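The **paper plate** is a disposable dish pressed from paper pulp or board, usually round and white. It is sold as a way to avoid washing up, a claim that holds only if the plate survives the meal. Cheaper ones bend under wet food, and many hosts end up stacking 2 of them, which undoes most of the saving.

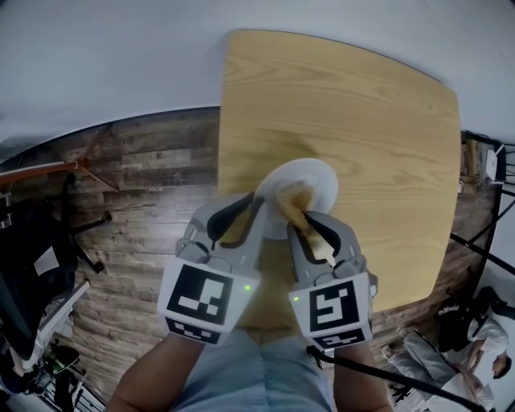 Claims about strength deserve some caution. The maker Flallo advertised a plate that would stay flat for 40 minutes under a hot meal, but Reginald Park, who tested it for the Gumside household guide, found that almost half of his samples sagged sooner. Dry food is a much easier job. A rolled or folded piece of bread or pastry, lifted over a plain white plate on a wooden table, asks little more of it than to catch crumbs. Park's critics, among them Tavion Sorensen, replied that he had used too much gravy.

Whether such plates can be recycled is also disputed. Food-stained paper is often refused, and a label reading "compostable" says little about what a local plant will accept.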